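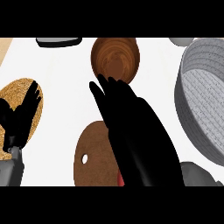

What I Learned From Emptying Every Kitchen Cupboard I Own

July 16, 2026

Hello again, and thank you to everyone who wrote back after the last newsletter about freezer soup. I read every reply, even the cross ones about celery.

So, the cupboards. I've lived in this house on the Madmont side of town for 7 years and in all that time I had never once taken everything out. I'd wiped the fronts. I'd shuffled things forward when company came. But the back of the corner cupboard, the one with the door that only opens if the oven is shut? I hadn't seen it since we moved in, and I think I was a little afraid of it.

What set me off was a jar of cumin. I bought one at Zilton Market, came home very pleased with myself, and went to put it next to the cumin. Then I found the other cumin. I stood there with three jars in my hands and thought, right, Saturday, it's all coming out.

I started at eight in the morning with the radio on and a big pot of coffee, which was the smartest thing I did all day. The second smartest was doing one cupboard at a time (I know, I know, I said everything, but I mean everything in the end). If you pull the whole kitchen out at once you'll be eating crackers over the sink by dinnertime and you won't be able to find the crackers.

Spices went first. I sniffed every one. If I had to read the label to know what it was, out it went, and I washed the jars and kept them. The paprika was the color of sawdust. I've been putting that on deviled eggs, for guests, and they said thank you!

Then baking things. I own 73 cookie cutters. I counted them twice because I didn't believe it. A good many came from my aunt, and I use exactly four of them, always in December, always the same four. I kept those, plus a goose I'm fond of, and the rest went in a bag for the church sale.

The plastic tubs were the worst part, as they are in every house. I matched lids to bottoms on the living room rug like a giant card game, and anything left without a partner went in the recycling. I felt mean for a minute and then I felt wonderful.

A few things I'd pass along if you're thinking of trying it. Wash the shelves with warm water and a drop of dish soap and let them dry all the way before you line them. Put what you use every day between your shoulder and your hip — the rest can go up high or down low. And don't buy a single bin or basket until you're done. I had a whole set from Timent in my online cart the night before, and by Sunday I didn't need any of it. I bought one turntable for the oils and that was that.

The big roasting pan gave me the most trouble. It only comes out for holidays and it's too wide for any shelf I've got. It now lives on top of the wardrobe in the spare room, wrapped in an old pillowcase, and I've taped a note inside the pantry door so I'll remember in the fall.

I treated myself to takeout from Bùi that night, the lemongrass chicken and two orders of spring rolls, and ate it at a perfectly clear counter. I haven't cooked anything fancy since, but I have made more plain weeknight suppers in two weeks than I did all spring. Being able to reach the rice helps more than I'd have guessed.

Next time I'll tackle the pantry shelf in the garage, where I believe there are canned peaches from before the new roof. If you have a good way to store onions and potatoes in a warm house, please hit reply and tell me. Mine keep sprouting, and the basement stairs are too steep for me to run up and down every time I want a baked potato.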